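Week 3 handout: Omens and everyday divination
Gistthorpe Evening Classes

Okay, so last week we got as far as household spirits and I talked way too long about thresholds (sorry!). This week I want to get into divination, and mostly the small, homemade kind that people did at the kitchen table with whatever they had handy.

The Pandurley reader has 32 short accounts of it. Please read the first 8 before class, and skip the editor's preface, it's a slog. Look for who is allowed to ask the question. In some of the accounts anybody can, and in others it has to be the oldest woman in the house.
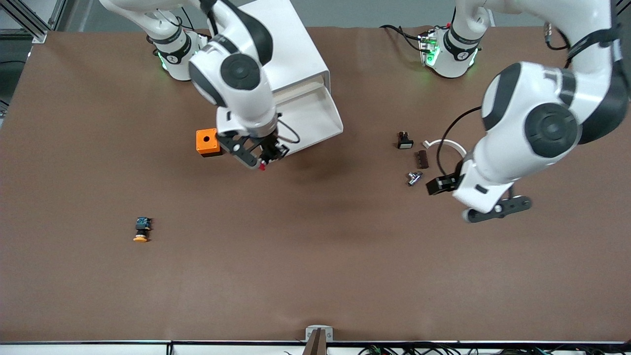

Casting lots is the oldest method we'll cover, and I love it because you need so little: some marked pebbles, a question, a way of picking blind. My own set lives in a cloth bag, but any container you can't see into will do. Even a little square box with a round hole in the top, like the orange one on the table, would be fine for drawing lots. What matters to the people in the reader is that the hand doesn't choose. They felt the spirit did the choosing, and a peek would spoil it.

For the write-up, give me 600 words on one account. Page 476 has the word list if you get stuck on the old terms.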